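Giline Releases Grasp Timing Software After a Long Winter of Table Work

Monday, January 14, 2019

GRIRKNESS. The small software group at Giline has put out the first public version of Brisine, a planning and perception package that helps a two-finger gripper decide when to close, and the people who built it sound both tired and very pleased.

Brisine takes in the view from a camera mounted just behind the fingers and works out, many times a second, where an object sits relative to the gap between them. Older code from the group did this in two separate steps, with one program finding the object and another planning the approach, and the two had a habit of disagreeing at the worst possible moment (usually with visitors in the room, says Rodel Evangelista, who leads the project). The new package keeps a single running estimate that both halves share, so when the camera gets a better look the plan changes right along with it.

Much of the training material was collected by hand on an ordinary tabletop, with team members guiding a hand-held gripper toward everyday things such as plastic bottles.

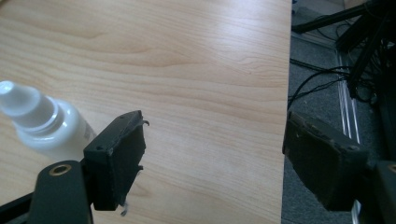
The group gathered 2,000 short recordings this way, beginning in November, and Evangelista is quick to give credit to Mathis Boyer, who wrote the tool that sorts them. It lines up each recording with the finger positions, flags any stretch where the timing has drifted, and lets a reviewer throw out a bad one with a single key. Before that, checking an afternoon's work could easily swallow the whole next morning!

"We thought the clever part would be the planner," Evangelista said over a very large mug of tea. "Then Mathis gave us the sorting tool, and all at once we could see what we had been feeding it. I'd have hugged him if he were the hugging sort."

Gangadharan Pinto, who looks after the perception side, spent a good part of the winter on glare. Pale, smooth surfaces catch the overhead lights, and early versions of Brisine would now and then take a bright patch for the edge of an object and slow down for nothing. His fix compares five views in a row before it trusts a new edge, at the cost of a very small delay. Worn finger pads got some attention as well, and the software now relearns the outline of the fingers at the start of every session.

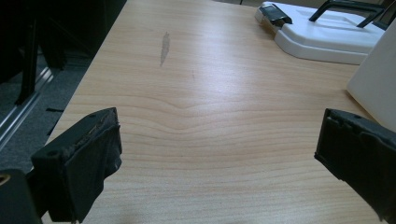 Does Brisine need a special gripper?
Any two-finger gripper will do, provided the camera can see both fingertips and the software can read how far apart they are. A setup routine walks new users through the measurements and takes about 20 minutes.

The first outside group to try the package is Pruvost, where Chak-lun Liu has been running it alongside the control software already in place there. Liu has sent back a long and friendly list of requests, most of them concerning the log viewer, and Pinto says he is working his way down it in order. Version 2 is planned to include a replay mode, so that a failed grasp can be stepped through slowly with the planner's choices shown next to the camera view.

Setup notes come with the download, and questions can be sent to the Giline software desk.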